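Visit report: open day at the Trenivance shellfish hatchery
December 2024

I went to Trenivance with a short list of questions and came home with most of them still on it. The open day was meant for people thinking of applying for a lease, and I have been thinking of applying for long enough that my family has stopped asking.

The hatchery sits at the end of the Kandgate road, past the boat ramp. Parking was on the grass. Sign-in was slow, and we got a folder with a map, a tide table and a glossy sheet from Brellberg, the company that sells the floating gear. The folder had no price list in it. I asked for one and was told prices depend on the site.

The tour started in the algae room, where they grow feed for the larvae in tall clear bags. It is a good-looking room and the guide clearly liked it. She said the cultures had been stable all season. I asked how many batches had been thrown out and she said that was hard to put a number on. I would think it was quite easy to put a number on, if you wrote it down.

Next came the setting tanks and the nursery. Seed is held in upwellers until it is big enough to sell, and the staff let us handle some. It looked fine to me, clean and even in size. What I wanted to know was how it does once it leaves the building. The answer was that survival varies from farm to farm. A grower standing next to me said he had lost half of his first order, and the guide said that could happen with late delivery. He said his had come in June, on the date they gave him.

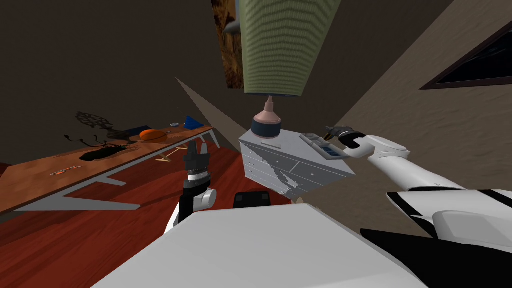
Seed orders have to be in well before spring, with a deposit, and the deposit does not come back if the hatchery runs short. You get credit toward the next year instead. I read that clause twice. For a new farm with one season's worth of cash, credit toward next year is not much of a comfort.

After lunch (chowder, very good, no complaints) there was a permit talk. This was the most useful part of the day and also the most discouraging. You need the lease of the tidelands, the operating permit, and a separate permit to move seed from the hatchery to your site. If you plan to sell to anyone for eating, the growing area has to be classified first, and the water sampling for that goes at its own pace. The speaker said an applicant with a complete file should expect 18 months. Somebody in the back laughed. When I asked how many files come in complete, the speaker said fewer than they would like.

We were also told to talk to the neighbors before filing. I agree with that. I only wish it had come with some advice on what to do when the neighbors have a view of the water and a lawyer.
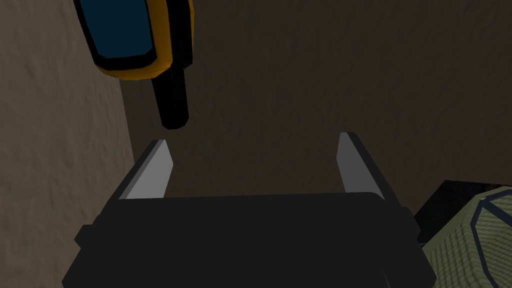 Gripper with both fingers open.

The afternoon was given over to gear. Brellberg had its floating bags laid out along the dock and an Orlandini tumbler running beside them, sorting shell by size. The tumbler is a nice machine. It is loud, it wants a steady supply of water, and it had to be stopped twice while we stood there. The rep said it could pay for itself in 3 seasons. I asked what size of farm that was based on and he offered to get back to me. He has my email address.

The bags I was less sure about. They flip easily enough in a calm harbor with a dock to kneel on. My site would have neither. One grower told me she has 343 of them out and spends most of her summer turning them over to dry off the fouling, and that she would go back to longlines if she had not already paid for the floats. The sales sheet calls this "low-maintenance."

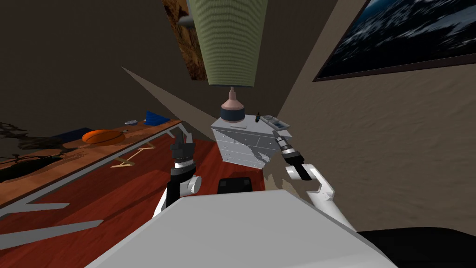
Two robot arms on a white body, with a long table to the left.

I don't want to be unfair. The staff were friendly, the place was tidy, and everybody stayed past closing to answer questions. Of the 5 things I came to find out, I got a straight answer on two: the minimum seed order, and whether they deliver by float plane (they don't). Survival, total gear cost and the real waiting time on a lease are still open.

If you go to the next one, bring boots and eat the chowder. Sit near the front for the permit talk, as the speaker doesn't use the microphone. And find the growers at lunch, before they leave to catch the tide. I learned more from two of them over a paper bowl than from anything in the folder.

I haven't put in for seed. The deposit form is on the kitchen table, under the tide table.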